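Holtard Container Reuse Survey: README

The Holtard survey records what households do with food containers after the original contents are used up. It covers glass and plastic jars, tubs and bottles. Metal cans are excluded. Responses were collected from 44 households in Plomotmont in August, on paper forms, and keyed by hand.

Maintainer: Jenő Fülöp
Last revised: 3rd February

Files

containers.csv has one row per container and 16 columns. households.csv has one row per household. The key in both is hh_id. Text is UTF-8, the separator is a comma, and missing values are left blank. Do not read a blank in reuse_code as "not reused"; that value is coded N.
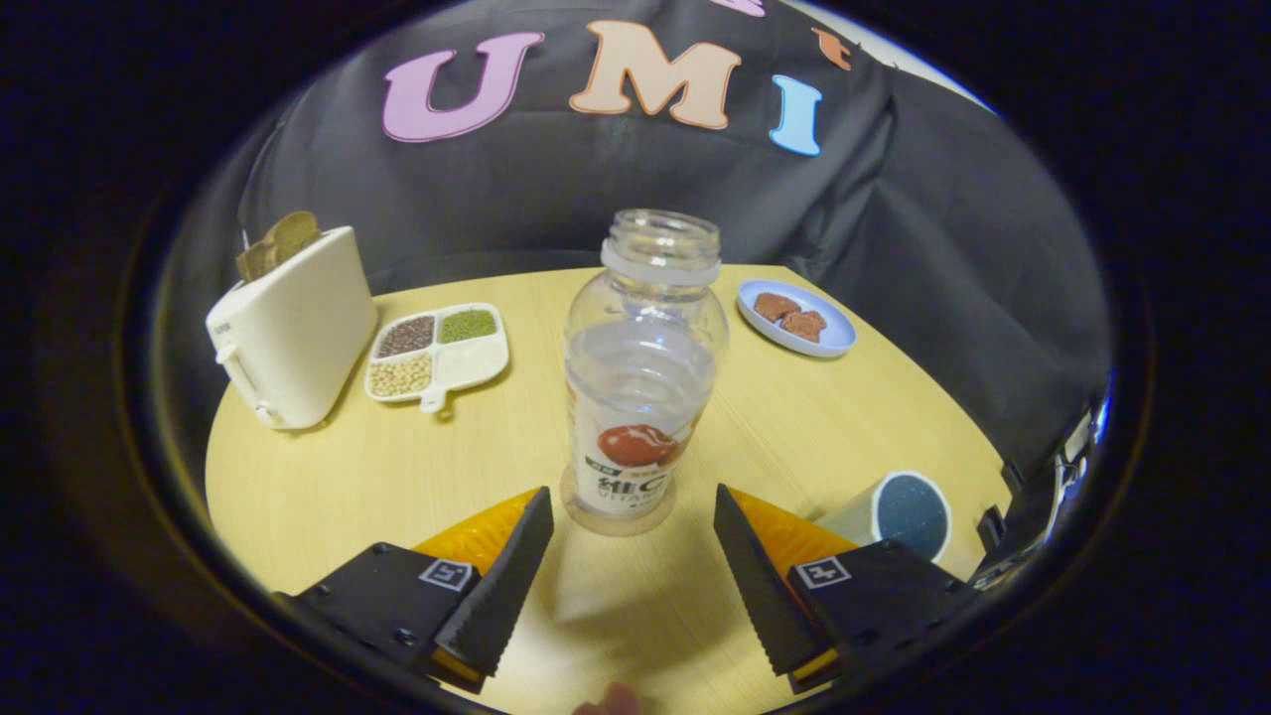
Storage location is held in loc_code and refers to the place where the container spends most of its time between uses. Codes are P (pantry or cupboard), F (refrigerator), S (open shelf), T (table or counter) and X (outside the kitchen). T applies to any flat surface used for meals or food preparation, so a round wooden table like this one takes the same code as a built-in counter. Surface shape and material are not recorded. If a household gave more than one location, the first one written on the form was used and the rest went into loc_note.

Reuse codes

W: holds water or another drink
D: holds dry food
L: holds leftovers or preserves
H: holds household items that are not food
N: kept but not reused
R: recycled or thrown out

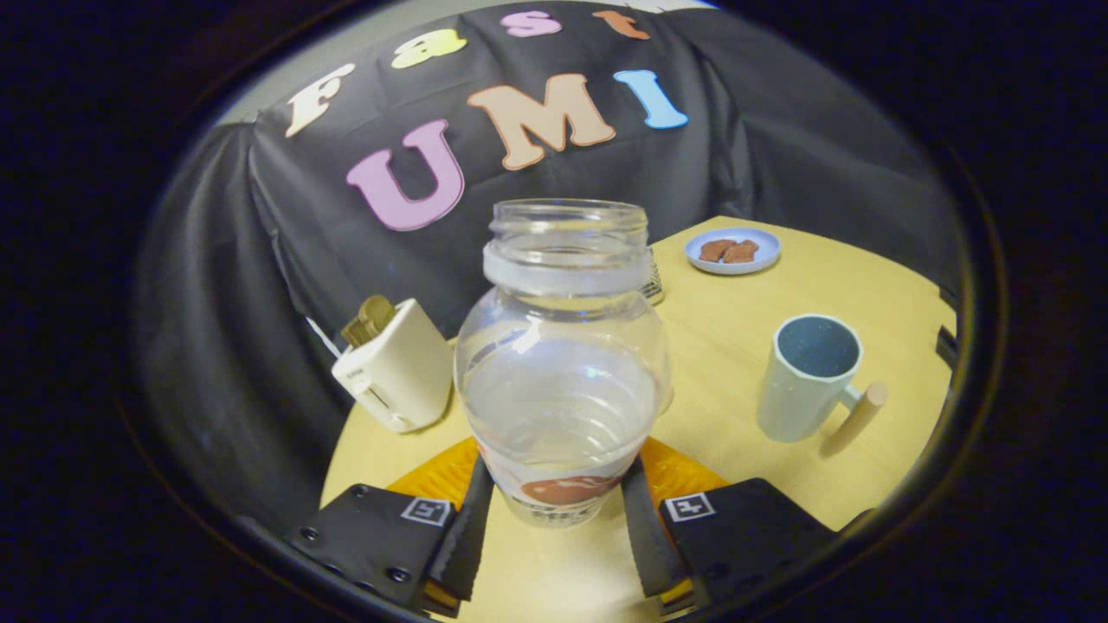
How should a container with two uses be coded?
Enter the use that takes up more of the year in reuse_code and put the other in reuse_alt. Seasonal uses, such as preserves in late summer, go in reuse_alt unless the container has no other use.

Material and closure

The material column takes G (glass), P (plastic) or U (unknown). Respondents chose the code themselves and it was not checked. Clear plastic is easy to take for glass at a distance, and the share of U is higher in households that filled in the form away from the kitchen. The closure column describes the neck (threaded, snap or none). Whether the lid has been kept is in lid_kept.
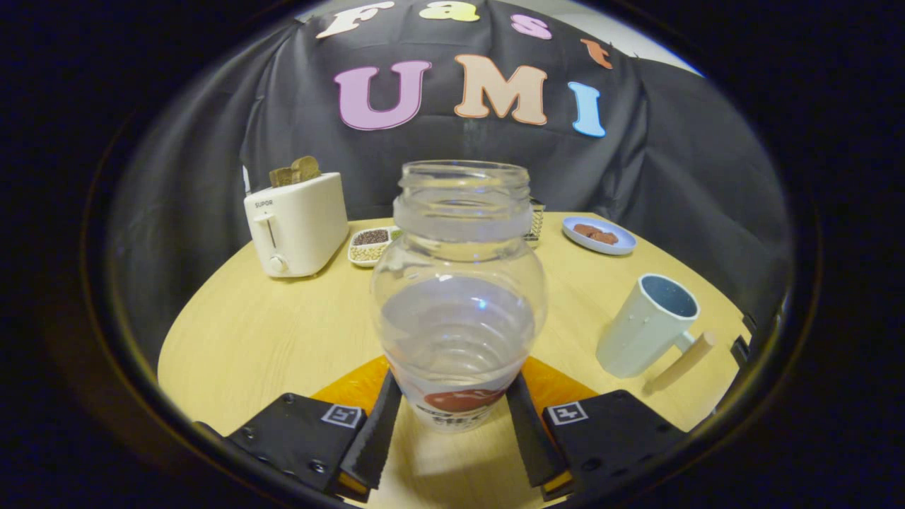

Clear plastic jar, threaded neck, no lid. Coded P.

Label state is coded 0 (removed), 1 (partly removed) or 2 (intact). A label that is covered or turned away should be checked before coding. Brand names were dropped during cleaning and cannot be recovered from the released files.

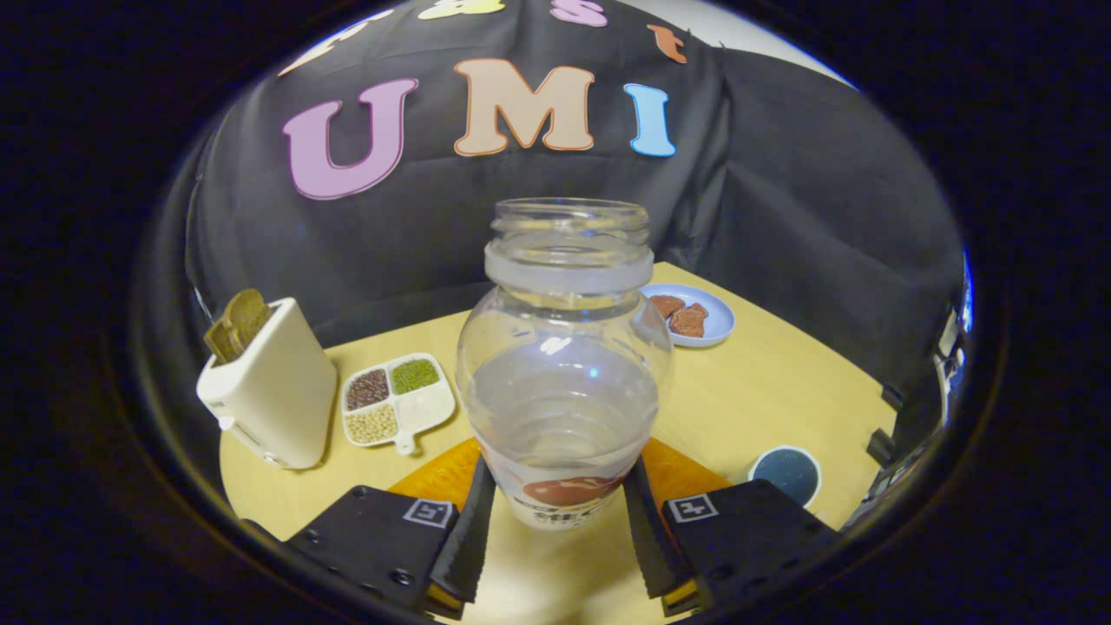
Empty jar with a printed label near the base.

Known problems

Volume was copied from the label where one remained and estimated otherwise; see vol_source. Two households submitted the form twice, and only the later form was kept. The sample is small and should not be used to estimate rates for other towns.

Related items
Horobets Pantry Inventory
Surkska Bottle Return Records
Plomotmont Household Form, blank copy
Holtard code list, previous revision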